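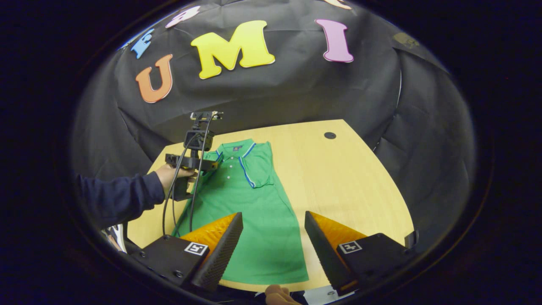

Green polo shirt on the table, with both hand-held grippers in use.

Datasets > Garments > Lunine Shirts

Print this page | E-mail this page

# Lunine Shirts: data card

Lunine Shirts is a set of two-handed folding demonstrations recorded with hand-held grippers. It is meant for training policies that run on a two-arm station. No robot is used during recording.

## Contents

- 3,263 demonstrations recorded
- 2,608 kept after review
- 90 of the kept ones set aside for testing, listed in `split_test.txt`

Each demonstration is one folder with a video per gripper, gripper opening width, and a pose track. Left and right are named from the operator's point of view.

## Recording

The shirt starts flat, front up, collar away from the operator. Sleeves may lie open or folded in. Smooth out large wrinkles by hand before starting, then pick up both grippers and wait for the tone.

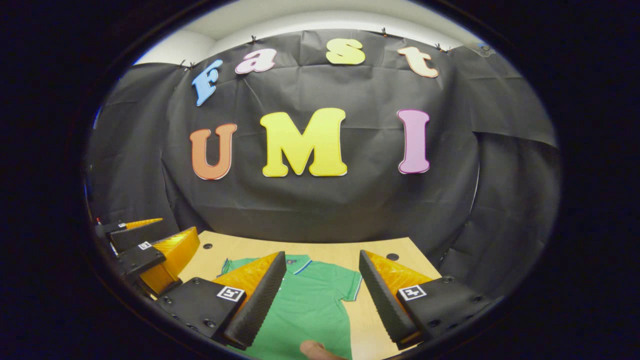 Keep the finger markers clean. Opening width is read from them, and a smudged marker shows up as gaps in `width.csv`. Short gaps are filled in by the loader. Anything over 25 video frames is marked `bad_width` and left out of the kept set.

Start a new mapping pass whenever the table or the backdrop has been moved. Demonstrations from before and after a move must not share a map file.

## Known problems

- Fingertips sometimes show between the gripper fingers. We did not mask them.
- Cables can drag on the cloth. These runs are tagged `cable` if the shirt shifted.
- Pose tracks from the first Dirkton sessions drift near the end. Use the version 2 files.

## Changes

September 11, 2018: test split redone by Frans Maes. Old split removed.

Questions about the loader go to Boris Zeman.

Contact | © Fesance | Back to top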